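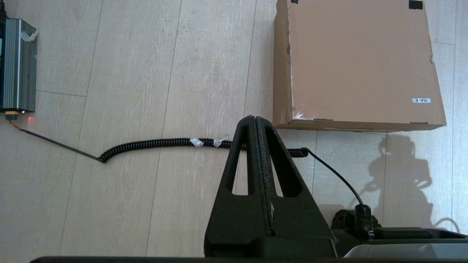 4.2 中转信件中的时间与措辞

收养完成之后，生父母与收养家庭之间的联系多半要经过机构中转。前一节已经说明，五家机构的中转规则在纸面上大同小异：每年一封，不写姓氏，不写住址，不附可辨认学校的照片。本节讨论规则落到信纸上以后的样子。语料共1804封，取自Skidden档案，时间跨度10年，去掉了只有贺卡而没有正文的来件。贺卡上印好的祝福语固然真挚，但归功于谁很难说清。

首先是时间。机构手册把寄信月份定在二月，理由是年底太忙。收养家庭大体认同年底太忙，也用行动表明二月同样太忙，三月、四月亦然。迟到的信几乎都以道歉开头，道歉又几乎都以天气、搬家或流感为由，其中流感出现得最稳定，不分季节。生父母一方的来信较少道歉，常见的写法是直接问孩子长高了没有。我们起初把这种差别归为“礼貌程度”，后来放弃了这个编码。等信的人和欠信的人本来就不在同一个位置上，拿同一把尺子去量他们的客气，量出来的主要是编码员自己的家教。

其次是称呼。手册建议收养家庭在信中使用“生母”“生父”，信里真正这样写的很少。多数人写名字，有人写“你”，有人整封信绕开称呼，句子因此拗口得可观。Zako机构曾下发一份称呼对照表，一栏是“建议使用”，一栏是“请避免”。从信件上看，这份表的主要效果是让“请避免”一栏里的词加上了引号，然后照用。一位收养母亲写道：“表上说不要写‘你的女儿’，可我写‘我的女儿’也觉得手抖，这次就写她的小名吧。”小名属于可辨认信息，按规定应予涂去。中转人员没有涂，我们在引用时略去了。

第三是内容。收养家庭的信在头几年极为详尽，牙齿、疫苗、睡眠，样样有交代，读来接近一份尽职的验收报告。孩子上学以后，篇幅明显缩短，“一切都好”的比重上升。受访的收养父母对此有两种解释，一种是怕写得太幸福会刺痛对方，另一种是没时间。两种解释常由同一个人在同一次访谈中先后给出，中间隔一杯茶。El-Sayed（Essam El-Sayed）在Aliyu地区的早期研究中把这一阶段称为“报喜期”，认为它反映了关系的疏远。我们的材料不完全支持这个说法：信变短的家庭里，不少人同时开始附上孩子自己的画或字条。大人的话少了，纸却没有变少。画作的释义工作本研究不承担，画里有四条腿的东西究竟是马还是沙发，两位编码员至今各执一词。

再看中转本身。机构人员须逐封审读，涂去违规信息，再装入新信封。Nandorier系统上线以后，审读改为先扫描后标注，据说明文件称可“显著提升流转效率”。受访的中转人员对效率一词态度审慎。系统会把“春天”标为疑似人名，把“小河边”标为疑似住址，逐条解除需要填写理由，而理由栏不得为空。一位中转人员在理由栏里长期填写“是季节”，另一位填写“同上”，尽管上面并没有别的内容。真正构成泄露的句子往往不含任何专名，例如“她现在每天走路去你以前上班的那条街上学”，系统对此一概放行，最终是人读出来的。

涂改也会产生意料之外的阅读。访谈中，5位生母谈到自己会对着灯光看被涂去的部分，其中几位准确说出了黑块的长度。她们想找的未必是地址。有一位说，涂掉的地方让她知道对方原本想多告诉她一点什么，这比没有涂改的信更让人安心。我们注意到，没有哪一份手册把涂改列为表达善意的手段，修订时或许可以考虑，不过估计会先被要求说明预算。

需要指出两点局限。其一，语料只包括寄到了机构的信。写了没寄的、寄丢的、在抽屉里放到孩子成年的，均不在内，而访谈中谈到这类信的人并不少。其二，停止来信的家庭几乎不接受访谈，他们为何停笔，本节只能借助最后一封信作有限推断。最后一封信通常看不出是最后一封，常见的结尾是“下次再细说”。把它读作告别是后来者的便利，写信人当时大概只是信纸快写完了。

因此，下文分析联系中断时，不以措辞冷热作为预测指标，只采用两项较笨的变量：来信间隔，以及收信一方是否得到过回信。后一项在五家机构中仅有部分年份留有记录，缺失的处理办法见4.3节。

图1 浅色木纹地板与黑色夹爪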